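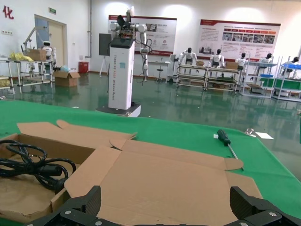
Eine Teilnehmerin aus dem Reparaturtreff Rulico meinte, sie werfe Kartons inzwischen erst weg, wenn das Gerät den zweiten Winter überstanden habe, vorher traue sie dem Frieden nicht.

Abb. 3: Aufgeklappter Karton mit schwarzem Netzkabel, daneben ein Schraubendreher.

Startseite Hefte Archiv Autoren Kontakt

3.2 Aufbewahren von Verpackungen im Haushalt

Solche Sätze sind für uns ein Glücksfall! Sie zeigen, wie eng das Aufheben an Erwartungen geknüpft ist, die in keiner Garantieurkunde stehen. In den 16 Haushalten der Siedlung Gutesix lagerten bis zu 300 Kartons, viele davon flach gefaltet hinter Schränken (und erstaunlich oft samt Kabeln, die zu keinem Gerät mehr gehörten). Besonders spannend finden wir den Vergleich mit Sorus: Dort gibt es kaum Kellerräume, und trotzdem hoben fünf Haushalte jede Verpackung auf, teils unter dem Bett. Der Platz allein erklärt das Verhalten also nicht. Viel mehr verrät der geplante Umzug oder Weiterverkauf, dem wir in Abschnitt 4 am Material aus Falcão nachgehen.

5 Kommentare · 16-mal geteilt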